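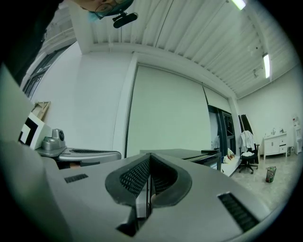
Vendula Sýkora

Grivalow hand-held gripper: set-up guide
Section 2. Planning the purchase

Complete this section before placing an order. Quantities fixed here carry over to the cell layout in Section 3.

2.1 Decide how many units to order

1. List the tasks to be recorded and mark each as one-handed or two-handed.
2. Order one gripper per hand for each station.
3. Add one spare set of finger pads per station. Pads are a wear part and are not covered by the warranty.
4. Enter marker cubes on a separate line. Each finger carries its own cube, and the cubes are not sold with the fingers.

Note: Cubes from the older Tivia kit do not fit the current fingers.

2.2 Set the budget

1. Allow 3,000 per station for grippers, mounts and cables.
2. Allow 400 per station for spares.
3. Enter operator hours as a running cost. Purchasing returns forms that list labor under equipment.
4. Send the form to Kazimír Hubáček by the end of July for delivery in the fall.

Caution: Do not order cables by length alone. The part number must end in 51. Part 29 has the same plug but no strain relief.

2.3 Check the work area

1. Choose a seat that lets the operator reach floor level with both forearms free.
2. Keep the floor clear between the operator and the objects to be handled - chairs on casters drift into this space.
3. Leave slack in the cable above the mounting plate. 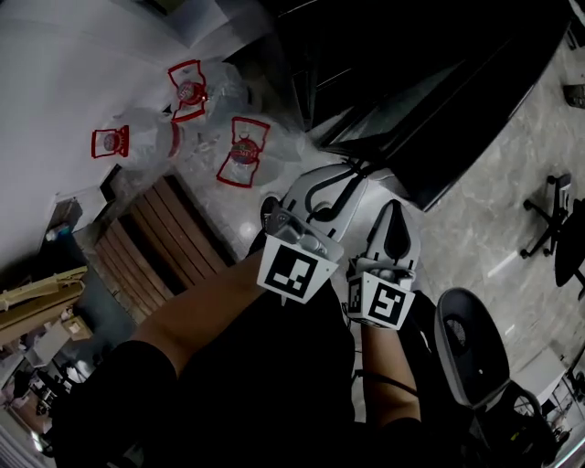

Figure 2-1. Gripper held in front of a seated operator, one marker cube on each finger.

4. Note the type of floor on the order form. Glossy floors reflect ceiling lights, and Prelham supplies matte mats on request.

Changes to an order after approval go through Rozália Lukáč.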